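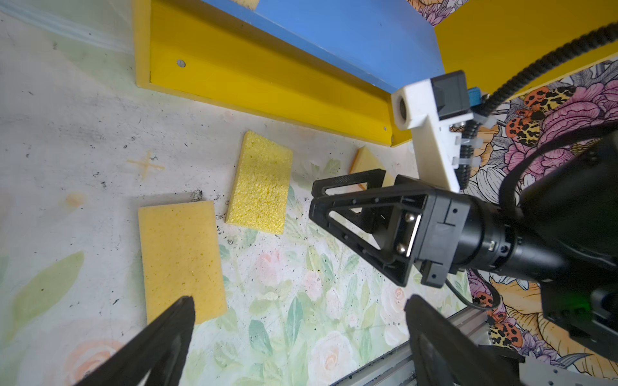
Three yellow sponges, two arms, one table with roses on it.

Gripper trials: the soft stuff

Bemby is our bench for finding out which fingers deserve to be bolted on for good. This round was soft goods, meaning sponges, more sponges and paint roller covers. Raghda Najjar picked the objects and was asked, politely, whether she owned anything that wasn't yellow. The candidates were the openwork black fingers and the older solid pair from Masri, which have been in a drawer since August with a note on them reading "no."

We logged 213 grasps on the openwork set. Flat foam is the hard one. Come in too high and the fingers close on air with tremendous confidence. Hongjun Jiang dropped the approach height by 15 millimeters and the confidence became slightly more justified.
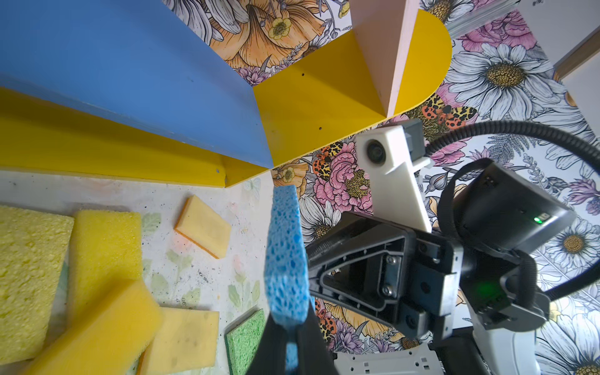

Cellulose is easier to like. It has a bit of backbone, so an edge grip low down gives the other arm something to aim at in a handover. The Masri pair did well on edges too, which annoyed everyone who had signed the note.

Wrist camera views went to Graça Cardoso, who sorted 124 clips by hand and now has opinions about wallpaper. Feature matching loves a daisy. It also loves every other daisy.
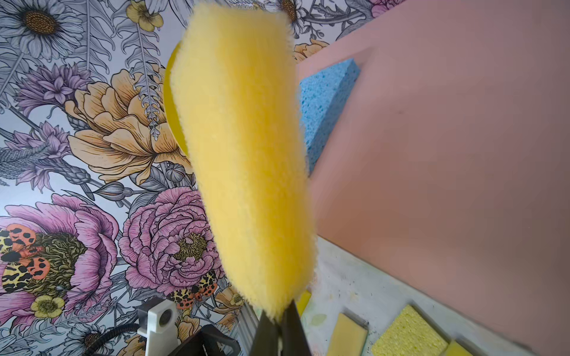
Roller covers get their own column in the results. Nap hides the true edge, so the width estimate runs fat and we close further than the number says. Raed Hakim wants a force threshold instead. He can have one after lunch.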